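Shopping for Hands: Our Equipment Year in One Page

So this gallery page has been promised since June, and it is now very full of words and very short on gallery. Sorry! The plan was a short introduction and then pictures with a line or two each, and the introduction got away from me the minute I opened the budget spreadsheet.

I do the purchasing for the manipulation bench at Prikham, which means I'm the person who gets the quotes, loses the quotes, finds the quotes again in a folder called "misc 2" and then argues about them with Leonora Belmonte. Leonora runs the bench and wants everything. I want a number at the bottom of the page that I can say out loud.

First off, hands. We went back and forth for ages over simple two-finger grippers or proper five-fingered hands. Grippers are cheaper to buy and cheaper to fix and you can teach a new person to swap one before lunch. But the work we've signed up for is tabletop stuff with everyday shapes - plates, bowls, pretend food - and Leonora wanted fingers. She won that one. I got my way on the support contract, so I think we're even.

If you're planning something similar, please write a separate line for cables and connectors. I folded ours into "installation" the first time and it vanished, and then I spent a whole afternoon explaining to Catalina Cáceres in accounts why I needed a second purchase order for what she called "string." (She signed it. She also brought it up at the holiday lunch.)

Quotes came from Kadeck and from Carrasco. Kadeck sent 11 pages, very handsome, with the delivery charge on the last one. Carrasco sent a page and a half and a phone number, and a man picked up when I rang it! I'm not going to print either price because they both asked me not to, but the gap was smaller than I'd feared and it mostly came down to spare parts and who pays the shipping when a finger goes back for repair. Ask about that. Ask twice.

Then there's the room. I had put down 500 dollars for the work area, and I was pretty pleased with myself for remembering it at all. The table and wall panels came to 474 from Pliltton, so for once I had change, and it went straight on toy food and dishes. Leonora likes everything white in there so the props stand out, and I like anything that can be wiped down with a cloth. The props had their own cap of 100 and I'd keep that cap if I were doing it again, since it's very easy to fill an online cart with tiny plastic groceries and feel that you're being professional.

Stuff I'd do differently: order spare fingertips with the first delivery, get the repair turnaround in writing, and leave a month between the arms arriving and anyone important coming to look at them. Also measure the doorway. We were fine, but only by luck, and I stood in that hall with a tape measure feeling my age.

Next year's list has already started on the back of an old Kadeck page. More cable, a second set of props, a decent chair for whoever is logging the runs, and a training day that I keep moving down and Leonora keeps moving back up. If you've bought hands for your own bench and have opinions on warranties, do write in, I read everything and I'm collecting terms to wave at people.

Okay, on to the gallery part, with more to be added as I get through the folder. 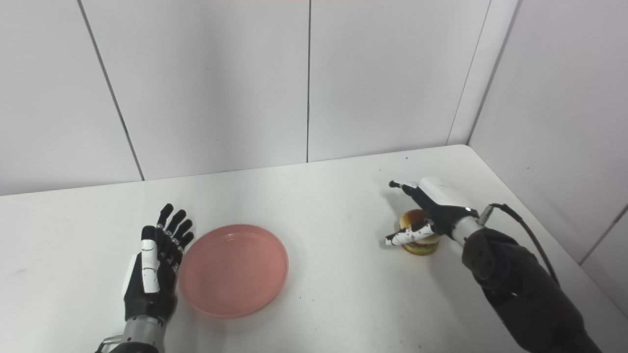 Right hand on the toy burger, pink plate over by the left. The burger came out of the props money.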